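4.2 Regional incentives and reported hiring

The Terkano regional support scheme offers wage subsidies to small employers in the service and light manufacturing sectors. Eligibility is tied to headcount: a firm must add at least one full-time position and hold it for 12 months, after which the second half of the subsidy is released. Earlier work on the scheme (Solberg and Akyol, working paper) relied on the applications themselves and so could only measure what firms said they planned to do. In this section we match the applications to payroll filings and examine whether the planned positions appeared.

The sample consists of 221 firms that applied in the first three rounds and whose filings could be matched by tax number. Firms in Cisulgate and Karakaya make up the larger part of the sample. Omham entered the scheme only in the third round and is treated separately in what follows. We dropped 44 applications before matching. Most of these were duplicates filed under a former trading name, and the remainder lacked a usable start date. Together, the matched firms reported 3320 employees in the quarter before application.

Two features of the payroll data limit what can be said. First, the filings record contracts and not hours, so a firm that splits one full-time job into two part-time jobs appears to have grown. We correct for this using the contribution band attached to each contract, but the bands are wide and the correction is rough. Second, seasonal laundries, canneries and cleaning contractors file irregularly, and their headcount in any single quarter can be misleading. For these firms we use a rolling average over four quarters. The results are not sensitive to this choice, except in Karakaya, where seasonal employers are a larger share of applicants.

The main estimate compares firms just above and just below the size limit of the scheme. Firms below the limit qualified for the full subsidy rate, while those above it qualified for the reduced rate. If the subsidy changed hiring, headcount growth should differ on the two sides of the limit once the first payment had been made. It does, but the difference is small and is concentrated in the first two quarters. By the end of the retention period the two groups can no longer be told apart at conventional levels of significance.

One reading is that the subsidy moved hiring forward in time without raising its final level. This agrees with the interviews reported in Section 3, in which several owners described filling a position earlier than they had intended. A second reading is that firms near the limit adjusted their reported size in order to qualify. We tested for bunching in the size distribution and found a modest excess of firms just under the limit in Cisulgate only. Excluding Cisulgate lowers the early effect but does not remove it – the timing pattern is present in both of the remaining areas.

Differences by sector are larger than differences by area. Among light manufacturers the early gain persisted through the retention period. Among service firms it had disappeared by the third quarter. Small cleaning and textile-care businesses, where much of the work is still done by hand (Figure 4), showed almost no response at any point. Owners in this group cited the upfront cost of the first six months of wages as the main obstacle, and the scheme pays in arrears. A subsidy released after the position is created does little for an employer who cannot finance the position to begin with.

We also considered whether the paperwork itself discouraged applications. The form used in the first round required a signed hiring plan, a lease and two years of accounts. From the second round, new firms could submit one year of accounts instead. Applications from firms under two years old rose after the change, as would be expected, but their approval rate fell, and the net number of subsidized positions in this group did not move. We take this as weak evidence that the documentation rules were not the binding constraint.

Figure 4. Hand work with a folded cloth in a plastic basin.

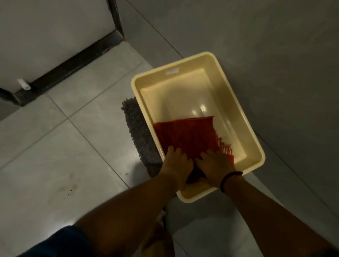
The absence of a response in the smallest service firms bears on the cost estimates in Section 5. If payments to these firms are counted as pure transfer, the cost per additional position rises in Cisulgate and Karakaya alike. Omham is left out of that calculation, as its retention period had not ended when the filings were extracted in June. An advance payment covering part of the first quarter's wages would address the financing problem directly, although it would also expose the scheme to larger losses where a position is never filled – a risk the present data do not allow us to price.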